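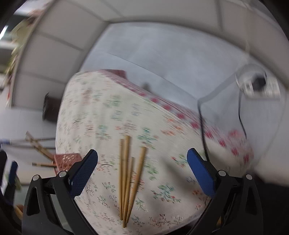
Wooden chopsticks, with the tips drawn together at one end

The Statach seiche is a standing wave that rocks the water of Loch Statach, a long, narrow sea loch, from end to end. It is known in the harbour at Potbridge as "the swither", and is blamed there for most things that go wrong with boats, including several that happened on land.

Mechanism
A seiche forms when something tilts the surface of an enclosed or partly enclosed body of water and then stops. The water runs back, overshoots, and keeps doing so until friction wears it down. At Statach the usual cause is a strong south-westerly that piles water up at the Potbridge end and then drops suddenly. Quick changes in air pressure can set it off too, as can the arrival of long waves from the open sea, though a shallow sill at the mouth of the loch keeps most of these out.

The period, meaning the time taken for the water to slop one way and come back again, is 41 minutes. It depends almost entirely on the length and depth of the basin, and so hardly varies from one gale to the next. The rise and fall is greatest at the two ends of the loch. Near the middle the level scarcely changes, but the water there moves back and forth at its fastest. The village of Stillon, which sits close to this point, has a slipway that stays at an obliging height and a current that does not.

Most episodes raise and lower the water at Potbridge by no more than a hand's width. They are easily lost in the tide, and generations of visitors have looked straight at one and remarked on how calm it was.

Measurement
The first continuous record was made with the Gaber gauge, a float in a stone well beside the harbour wall, linked to a pen and a clockwork drum. It was built to record tides, and for years the small regular wobble on its trace was put down to a loose bearing. The bearing was replaced twice.

The wobble was recognised as a seiche by the hydrographer Maricica Căpraru, who compared the Potbridge trace with readings from the far end of the loch and found that one rose as the other fell. Her survey drew on 2230 soundings and gave a mean depth of 52 metres, from which she worked out a period within two minutes of the observed one. The harbour office thanked her and asked whether the bearing was all right.

Internal seiche
A second, much slower oscillation takes place below the surface. In summer and autumn the loch is layered, with fresher, lighter water lying over colder, saltier water, and the boundary between the two can be tilted by wind in the same way as the surface. Since the layers differ so little in density, the boundary swings a good deal further than the surface does and takes many hours about it. Moored thermometers show it clearly. From a boat there is nothing to see.

The internal seiche stirs the deep water behind the sill, which would otherwise be renewed only by the occasional winter inflow. It is usually at its weakest in December, when cooling and storms have broken up the layers.

Effects
The largest surface episode on the Gaber record came after a December gale and measured some 800 millimetres from crest to trough. It grounded a dredger, floated it off again and grounded it a second time in the same afternoon – an event the harbour log describes as "inconvenient".

See also
Storm surge
Tidal resonance
Sea loch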